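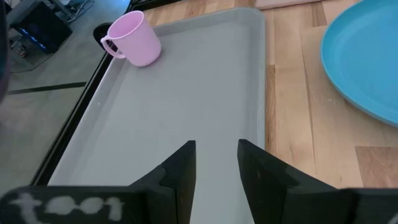 Last July I wrote on this blog how to change a charging port at home, and many readers asked me where the used phones in the shops come from. So when the Guvix repair center in Prernwood made an open day, I sent the form the same evening. They accepted 84 visitors, in small groups, and I was in the second one.

The building is behind the bus depot and has no big sign, only the word Guvix on the door. I walked past it two times. Inside we got a visitor card and a cover for the shoes, and we had to leave our bags in a locker. Phones we could keep, but no photos on the repair floor.

First is the receiving room. Every phone that arrives gets a sticker with a number, and a worker checks if the old owner has signed out of the account. If not, the phone goes on a separate shelf and waits. Our guide said that on the day before they received 829 phones, and 181 of them were still locked to somebody. This was a surprise for me. Please, if you sell your phone, sign out first and only then do the reset!

After this we saw the testing benches. The test program is called Rudix and it is made in the same building. The worker connects the cable, and the program asks for one thing after another: touch the whole screen, speak in the microphone, press the volume keys, turn the phone. It takes a few minutes. I asked if it can find a weak network signal and the answer was "partly". It sees if the SIM is read and if the antenna answers, but a bad solder point which fails only when the phone is warm can pass the test. For such cases they have a man with a microscope -- he was the busiest person on the floor.

The battery room we saw only through the glass. Swollen batteries are kept there in metal boxes with sand.

In the end there was tea and a small sale table from Hakim, the shop which sells the repaired phones in town. I bought a simple model with a new battery for 700 and it came with a printed test sheet. The back cover has a scratch, but this was written on the sheet also.

What I did not like: the tour was short, the ventilation is very loud, and in the back row I lost half of the explanation. Also nobody could tell me if they will sell spare parts to private people. I wrote an email about this and I will add the answer under this post when it comes.

The next open day is 03/02/2026, the form is at the reception and on their site. Come early, parking is difficult.

17 shares
6 comments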